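Open bin under the sink, yes or no?
Household & Storage > Cleaning supplies

Started by paivapantry, Dec 11, 2018

paivapantry
OK so I pulled everything out from under the kitchen sink in October and it has already gone back to chaos. Sponges, brushes, half a pack of something I can't identify. I'm thinking of one big open bin and just tossing it all in. My sister says I'll hate it. Anybody live like this?

grout_and_about
I do and I love it!! One gray bin, no lid, everything goes in. When I clean the bathroom I carry the whole bin with me and never have to walk back for the scrubber. Drawers with little dividers last one week in my house.

Samer Harb
Going to disagree. An open bin works until somebody puts a used sponge in it. Then everything sits next to a damp sponge. I had a Flerano caddy with separate slots and it was fine, and the slots are the whole point. Keep the sponges out.

grout_and_about
My sponges dry on the faucet first, thank you very much :)

Samer Harb
And your kids put them on the faucet too? Mine don't.

suha_m
Both of you have a point. I use a bin with holes in the bottom and that helps a lot, though the shelf under it needs a wipe now and then. Plastic ones crack on me. Metal gets scratched up but who cares, it's under a sink.

paivapantry
Ooh, holes. Hadn't thought of that. What do you do with bottles? Mine always fall over and then I'm digging.

suha_m
Let them fall over! As long as the cap is tight they can lie down with everything else. 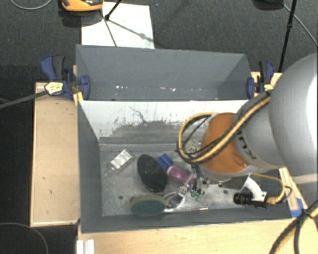

I stick to one brush, one scrub sponge with the rough green side, a bottle or two and whatever pack is open – and that's it. If I have to dig, there's too much in there. The spares live in the hall closet so I'm not tempted. Oh, and bleach stays out of it completely, that goes up high.

Samer Harb
OK, the bleach part we agree on. Still say the sponge gets its own dish.

lidless_in_ohio
Has anyone tried the Varnex bins? The big one looks deep, and I can't tell if it would clear the drain pipe.

grout_and_about
Measure from the floor of the cabinet to the lowest bend in the pipe, not to the sink. I got that wrong and now I have a very nice toy bin.

paivapantry
Haha, measuring tonight. Going with the holes, and Samer, I'll get a dish for the sponge.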